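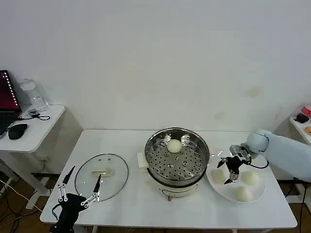
*A steamed bun in the steamer, lid off to the left.*

**Nistari wins the race for Betancur**

October 8, 2022

Regional airline Nistari has agreed to buy its smaller rival Betancur, and for anyone who flies out of Fekholm this is very good news indeed. The two carriers have been circling each other since June, when Betancur's board turned down a first offer as too low. The new one has the backing of all the main shareholders, and staff were told yesterday evening.

Together the airlines will have 43 aircraft and 1,107 staff. Betancur's name will stay on its planes for the first year, a lovely touch given how fond people in Stitar are of it.
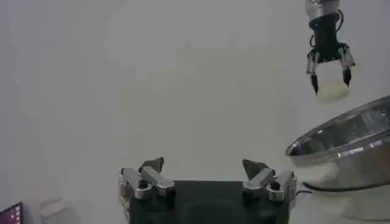 Nistari's chief executive, Hideaki Matsuda, said the Stitar hangar would stay open and take on extra work, including the heavy checks that are now sent abroad. Both fleets will be repainted in time, starting with the oldest turboprops. The new colours are a real step up from the current beige: a very dark grey body with bright silver on the engines, close to the pairing of charcoal block and silver metal fingers in the photo, and a thin green line along the windows. The first plane should be finished before the summer timetable starts. 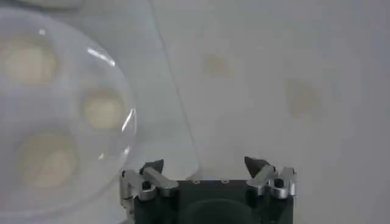

*Gripper open, fingertips facing each other.*

Passengers will see the biggest change in the timetable. Nistari plans 12 new routes from Fekholm, with early morning flights to Stitar back for the first time in years (and a late one home again, hooray!). Olaia Mateos, who speaks for the Fekholm passengers' group, called it "the best timetable we've had in front of us for ages" and wants the fares published soon.

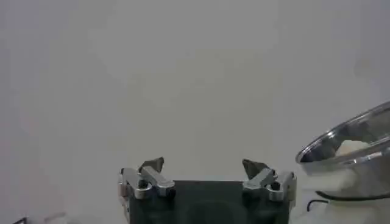
Competition officials still have to approve the deal, and they have 30 working days to give a first view. The airlines overlap on only one route, so a long inquiry looks unlikely. Where they don't meet at all is in the middle of the day, when neither flies between the two cities, and on a chart of departures that leaves a blank as plain as the grey space between the two metal fingers in the picture. Amparo Cárdenas, Betancur's head of planning, said a lunchtime service was "top of my list". Bookings already made with either airline are not affected.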